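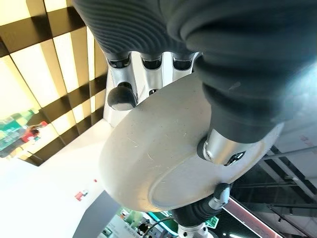 Silver finger joints under the black ribbed sleeve.

12/05/2022

Parole transcripts, second pass on the Prevard set.

Picked up where I left off in November. The scans from Prevard are all in Boro now, 3,000 pages, and the page order is finally right. The earlier batch had the odd and even sides in separate runs, so the question was on one page and the answer was somewhere near the end of the file. Rosaire fixed that with a sort on the stamp in the lower corner. A few pages have no stamp and I placed those by hand. They are tagged "placed" in the notes field so anyone can undo it.

Pulled 20 hearings for double reading. Réjean Penner read all of them, I read all of them, and we didn't talk until both sheets were in. Codes as on the wall list: reason given for denial, whether the person had a lawyer in the room, whether family spoke, whether anyone spoke against release, time until next hearing.

Where we agreed: lawyer present, time until next hearing. No differences at all on those. The transcript either lists counsel on the first page or it doesn't, and the board reads out the setoff at the end.

Where we didn't: reason for denial. We split on 10. That is too many to go on with. Went through them together after lunch and nearly all come down to the same thing. The board says "nature of the offense" and then keeps talking, and what comes after sounds like a second reason. For example, a member says nature of the offense, then says he hasn't shown enough insight, then goes back to the offense. Réjean coded insight. I coded offense. Either one can be defended from the text.

Tried three ways of handling it:

First, code whatever is said first. Easy to apply, but in several hearings the first thing said is plainly a formula. The same sentence turns up word for word with different people.

Second, code whatever gets the most words. Réjean did a word count on a couple of these and it mostly followed how talkative the member was that day.

Third, allow more than one code and mark the order. Slower, and the tables get messier, but we both came out the same on every hearing we retried. Going with this one. The wall list needs changing and so does the drop-down in Boro, which only takes one value at the moment. Rosaire says the field can be made to take several but the old entries will have to be re-saved one at a time. Fine.

Insight needs its own note. We have been treating "lack of insight," "minimizing" and "not fully accepting responsibility" as one code. Réjean thinks the third should be separate, as it is used against people who say they didn't do it. There are 2 of those in the double-read set. One had kept to the same account since trial and was told, in those words, that the board could not see growth. I agree it should be split out. Anyone who reads for the innocence question later will want to find those hearings without going through the whole set. New code is RESP. Insight stays INS.

Victim statements. In the Prevard transcripts these are sometimes summarized by the clerk and sometimes typed in full. We can't treat the two the same. A summary that says "opposes release" tells us the position and nothing else. Added a yes/no for full text. Also found one hearing where the victim's sister asked for release and the clerk's summary line had it under "opposition." I had coded it as opposition from the summary before I got to the full statement several pages on. So from now on, read to the end of the statement before filling in that box, even when the summary looks clear. I'm going back over my first-pass sheets for this.

Names. Charbonneau sent the redaction rules again after my question. Initials are not enough when the county is small. Skomness is small. Anything from Skomness gets a case number only, and no offense year. I had three quotes from Skomness hearings in the draft with the year left in. Took them out this morning. The draft on the shared drive is the clean one, and the older copy should be deleted from laptops too.

One of those quotes is a good one and I'd like to keep it if Charbonneau will allow it without the year. The man was sentenced at seventeen and is asked what he would say to himself at that age. He answers that he would tell him to go home. The member then moves on to the list of certificates. The next question is about a welding course.

Question for the group, not settled: do we code tone? There are hearings where the board is warm all the way through and then denies, and others where it is short with the person and then grants. Réjean says leave it out, two readers won't hear the same thing in flat text. I think he's right for the main table. I would still like a free notes box for it. People who have been through hearings bring this up more than anything else when we talk to them, that it seemed to be going well. If we drop it completely we'll have nothing to say to that.

Missing pages: the hearing in folder C stops during the closing statement and starts again at the decision. Checked the paper copy and it has the same gap, so it isn't a scanning fault. Wrote to the records office at Prevard. Last time they took weeks to answer and then sent the same file again, so I asked for the audio as well. Coded everything I could and left the denial reason blank. Blank means blank here. Do not put "none given."

Other small things. The highlighter in Boro doesn't save if the tab is left open over lunch. Lost some marks that way and did them again. Save before getting up. Réjean's sheet uses M for mixed and mine uses M for missing, which caused one false disagreement until we spotted it. Missing is now X on both.

To do next:
Change the wall list (me).
Multi-value field and RESP code in Boro (Rosaire Beaulieu).
Re-read the double set under the new rule, separately again, no comparing (Réjean and me).
Recheck first-pass victim statements against full text (me).
Ask Charbonneau about the Skomness quote.
Chase the audio for folder C.

Not starting on the rest of the Prevard pages until the re-read is done and we have looked at the splits.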